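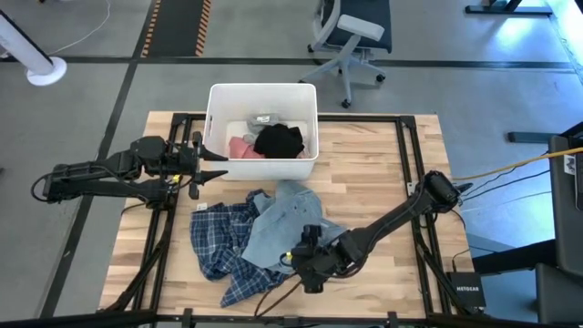
How often should I check the laundry room in a rental?

Every turnover for the quick stuff (hoses, lint screen, floor around the washer), and twice a year for the full list below. I do my full ones in March and again when the weather turns cold.

I wrote this up on 19 May 2022 after a long morning at the Flilley duplex, and I've been adding comments to it ever since. It's the list I print and carry, with my own grumbling left in. Cross off whatever your place doesn't have.

WATER SUPPLY

1. Shutoff valves turn by hand, both hot and cold.
Comment: The cold one at Flilley was so stiff I had to go back out to the truck for gloves. If it takes two hands and a bad word, write it down and get it replaced. Don't put a wrench on an old valve unless you know where the main is!

2. Supply hoses: no bulges, no rust at the crimps, no kinks behind the machine.
Comment: I write the install date on masking tape and wrap it around the hose. Mine get swapped at five years whether they look fine or not. Run a dry paper towel around each connection, it'll show a drip you can't see.

3. Drain hose seated in the standpipe and strapped.
Comment: Found it just sort of resting there on the Andix unit upstairs. A zip tie fixed it. I put the washer on drain and stood there watching the whole thing, which was dull but I'd do it again.

4. Drain pan clean and its outlet open.
Comment: Pour in a cup of water and see where it goes. Mine went nowhere. One sock and a lot of gray fuzz later, it went. 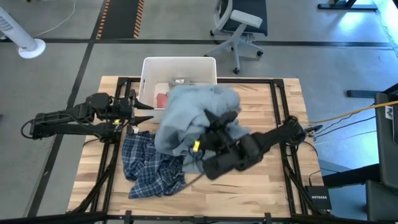 5. Leak alarm beeps when you press the test button.
Comment: New battery every March, same day as the smoke alarms, so I only have to drag the ladder out once.

DRYER AND VENT

6. Lint screen clean, no tears, slides in all the way.
Comment: If water beads up on the mesh, wash it with dish soap and an old toothbrush. Dryer sheets leave a film and you really can't see it until you try this.

7. Duct behind the dryer is metal, not crushed, clamped at both ends.
Comment: White vinyl duct gets an automatic fail from me. Tenants push the dryer back to get the closet door shut and flatten the elbow, so look every time, even if you looked last time.

8. Outside flap opens when the dryer's running and shuts when it stops.
Comment: Bird nest in the Trukeck Street one, again. I cleaned it out once the birds had moved on and ordered a new hood with a proper damper. Some 40 dollars, and worth it to me.

9. Dry time written down.
Comment: I run a medium load of towels on normal. Last time it took 40 minutes, and I'd start poking around in the duct if it crept up past an hour.

ELECTRICAL

10. Washer outlet is GFCI protected, trips and resets.
Comment: Press test, check that the washer is dead, press reset. Takes no time and I still forgot it at unit 1514 and had to drive back (with ice cream in the car, too).

11. Dryer plug and cord: no scorch marks, no looseness, nothing warm after a cycle.
Comment: If anything is brown, stop using it and call an electrician. I don't mess with that one myself.

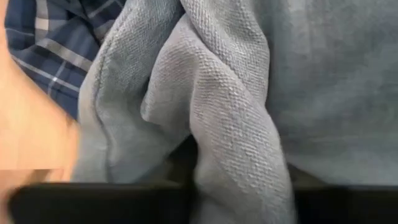

12. No extension cords or power strips feeding either machine.
Comment: I've pulled 2 out of the same closet. I leave a friendly note now and offer to get an outlet added where they want one.

ROOM

13. Shelf brackets tight, detergent capped and up out of kids' reach.
Comment: Give the shelf a good tug. The Sangkhawat brackets I bought on sale are holding up better than the fancy ones, so I'm slowly switching everything over.

14. Floor level, washer feet locked.
Comment: Push down on opposite corners of the washer. If it rocks, turn the foot down and snug the lock nut up. I carry a little bubble level in my pocket for this and I've only washed it once.

15. No musty smell, baseboards firm, ceiling below dry.
Comment: Press the baseboard with your thumb. Mine gave a bit by the door at Flilley, so that's on the list for a second look next visit.

Still to do: Trukeck hood, Flilley cold valve, more masking tape.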